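Forums > Flokano Online > Classes and Combat > Weapon skill grind: is Orkedstead still worth it?

tarnhelm_two
I came back in April after a long break and rolled a new warden. He is at the level cap now, but I leveled the whole way with a spear, so everything else is in the basement. Polearm is fine. One-hand mace is at 12 and two-hand mace is at 9. I got a mace from the Kimaro chest and I would like to use it without missing every other swing.

The old advice was to go to the quarry at Orkedstead and hit the stone guards until your arm fell off. Is that still the best place? I read that they changed the armor on the guards and that you lose a lot of durability per hour. I don't have much money on this server, so repairs matter to me.

Also, does skill gain still depend on the level of the thing you are hitting, or did that go away?

moss_and_iron
Still depends on target level. If the target is more than five levels under you the gain stops at a soft cap. For a warden at cap that means nothing in the starter zones will get you past 300.

Orkedstead is fine. The guards hit harder than they used to, but a warden with a shield can take two at once. You can't use a shield with the two-hander, so do the one-hand mace first and pick up some gear while you're at it.

pellgrave
I disagree about Orkedstead. I did my axes there last season and it was miserable. The respawn is slow unless you have the whole west ramp to yourself, and in the evening you never do. There is always a group farming the foreman. Twice I got flagged because one of them clipped me with an area attack, and then his friends jumped in.

Go to the Brultoretti marsh. The leeches there have a big health pool and almost no damage. You can stand in one spot and swing. They don't drop anything worth having, but you aren't there for drops.

moss_and_iron
The marsh is open PvP past the second bridge, which is where the leeches are. Telling a guy with mace skill 9 to stand there is bad advice.

pellgrave
It's open PvP on paper. I was there for three evenings and saw two enemy players. One waved. The other killed me, fair enough, and then he left. Compare that to the quarry.

tarnhelm_two
Which server are you on, pellgrave? I'm on the east one and the other side outnumbers us pretty badly.

pellgrave
West. OK, that could make a difference.

quillback
East server here. Do not go to the marsh in the evening. Before 9 in the morning it's empty and pellgrave is right, it's the fastest spot in the game. I got two-hand mace from 40 to 300 there over two weekends. I kept a log of kills for the second half and it came to 1,242 leeches. Durability loss was low because they only bite your boots.

For the first 40 points I just used the training posts behind the Kimaro gate. They're slow, but they don't hit back and they don't cost anything.

moss_and_iron
1,242 for only the second half? You can do the whole thing at Orkedstead in fewer than that. The guards give a better chance per swing, they're three levels higher.

quillback
They also have a lot more armor and they block. Every block is a swing that can't give skill. I tried both.

moss_and_iron
Blocks do give skill. That was fixed two patches ago.

quillback
It was in the notes. I never saw it happen. I watched the combat log for an hour with mace and every skill-up came on a hit or a glance, none on a block.

hodge_barrow
I can back up moss on this one. I got skill-ups on blocks with dagger. Could be that it only works for some weapon types, the patch note just said "melee."

Different question. How are you all swinging for two hours in a row? I do one zone and my wrist hurts. I tried auto-attack but it drops target every time something dies.

quillback
Turn on "keep facing" in the combat menu and bind next target to the mouse wheel. Then you only need one finger. Take breaks. I do a stack of bandages' worth of kills and then get up.

hodge_barrow
Didn't know about keep facing, thanks. Trying it tonight.
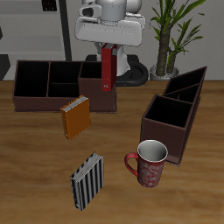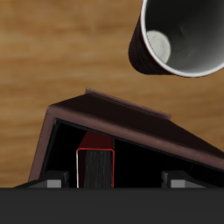
Top one is the red binder and the brown desk organizer, the one under it is the cup.

moss_and_iron
More mouse room does help. I went to a low sensitivity and a big mat and my wrist got better in a week or so. Also check your chair height.

Back to the block thing, I'll go do a test at Orkedstead with a fresh weapon type. I have flail at 1.

tarnhelm_two
Thanks everybody. I did the posts last night and got one-hand mace to 38. It is as dull as you said. I'm going to try the marsh in the morning before work and see how it goes.

One thing I didn't expect - the posts don't wear down the weapon at all. I checked the mace when I was done and it was still at full.

pellgrave
Yes, posts have been free since the crafting update. They stop at 40 though, so you have two points left.

tarnhelm_two
Report from the marsh, east server. Got there at 6:30 and it was empty like quillback said. I went from 38 to 97 before I had to leave. One enemy scout rode past on the far side of the bridge and didn't stop.

Went back after dinner because I'm stubborn. Lasted four minutes. Three of them, one a stalker I never saw until I was under half health. I got one decent hit in with the mace and it glanced. Then they sat on the bridge and waited for me to run back, so I logged over to my alt.

moss_and_iron
I did say.

pellgrave
You also said to go to the quarry, where that happens with people on your own side.

moss_and_iron
I've been flagged there once in two years.

OK, flail test is done. Orkedstead guards, west ramp, no other players. I logged 2,058 swings and went from 1 to 188. Of the skill-ups, 11 came on a block. So blocks do count, but the chance is clearly a lot lower than on a hit. Quillback, you could easily go an hour without seeing one, especially at higher skill.

quillback
That's fair. I was over 200 when I watched the log. I'll take it back that blocks give nothing. I still think the armor makes it slower overall. What did you pay in repairs?

moss_and_iron
More than I wanted. The shield took most of it. I'd say Orkedstead if you have money and play in the evening, the marsh if you're broke and get up early.

hodge_barrow
Has anyone tried the crab beach south of Orkedstead? Same level as the leeches and it's not a PvP area. I went through there on a quest and there were plenty of them.

pellgrave
Crabs go into their shell at half health and take no damage until they come out. Swings on the shell don't count for anything. It's fine for ranged because you can switch to another one.

hodge_barrow
Ah. That's a shame, it's a nice beach.

tarnhelm_two
Last update from me. One-hand mace is at 300 as of this morning. I did the marsh early on work days and the quarry on my days off, with a shield, two guards at a time. The foreman group left me alone for the most part. One of them even asked if I wanted a spot, so I got a pair of gloves out of it.

Starting two-hand next. Back to the posts first.

quillback
Nice. Save your rested bonus for after 250, that's where it gets slow.

moss_and_iron
Rested bonus doesn't affect weapon skill.

quillback
It does on the east server. I'll start a new thread for that with numbers.

Last updated: 7:42 pm

Related topics
Rested bonus and weapon skill, east server numbers
Brultoretti marsh: who holds the second bridge?
Warden shield repair costs after the armor change
Kimaro chest drop list
Foreman group etiquette at Orkedstead
Flail or mace for a new warden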